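Notebook, brush and ink bench, May, afternoon

Started later than I meant to, having spent the first part of the afternoon looking for the good water dropper (it was in the drawer with the seal paste, where I had already looked). Today was for the brown. I've wanted a warm ink for the Wundine cards ever since they turned down the plain black as too stern, and the Renaud stick has been sitting on the shelf all winter waiting for somebody to be kind to it.

I ground it for 90 turns in clean water, let it sit while I made tea, and then went straight to the felt with a big character, much bigger than I'd write for the cards, just to see how the color behaves when you push it. Rough as anything, I'm afraid, my teacher would have sighed! But the ink itself is lovely, more orange than I expected, and it goes grainy in the middle of a stroke and gathers dark along the edges. 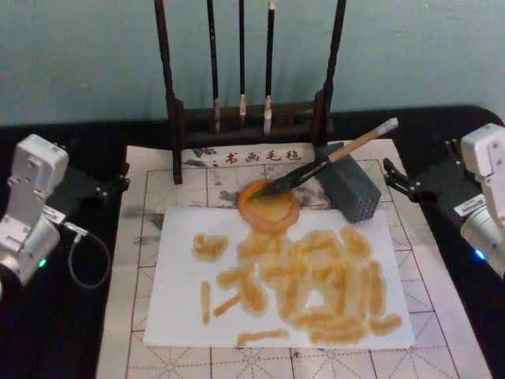
I think I had it too thin, all the same. Next time less water, and I want to try the heavier Kanov paper beside this one, same stroke, same brush, so we can tell which of the two is doing the blotching. The Kanov is lot 849 if anyone needs to reorder, and please write the lot on the wrapper when you open a new one. The felt could do with a proper soak too, it has years of other people's ink in it by now, though I confess I'm fond of it that way and will probably put the job off until June.

A word about the rack, for those of you who keep laying brushes down on the windowsill. It came to us from the Heloveck sale and it's a fine old-fashioned thing, dragons and all, and it's there to be used. Rinse, squeeze the hairs gently, shape the tip with your fingers, hang it up point down. A brush left lying wet lets the water creep back into the ferrule and loosens the glue, and then we're all picking hairs out of our strokes.

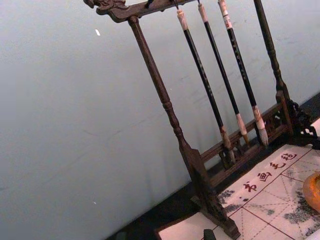
Brush rack, dragon finial and turned post, three brushes hanging.

The black-handled ones live there for good. The bamboo one I'm keeping for the brown only, so please don't dip it in anything else until the cards are finished. I'll tie a thread on it when I find some.

Dusting the carved panel at the bottom is a fiddly job, and a dry soft brush does it better than a cloth. No oil on the wood, please.

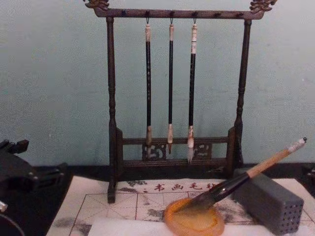 Renaud wrote back at 2 to say that the brown stick likes a longer grind than the black, and that a drop of yesterday's ink in the well will help it hold together on soft paper. Will try both, one at a time, and put the sheets up side by side by the door.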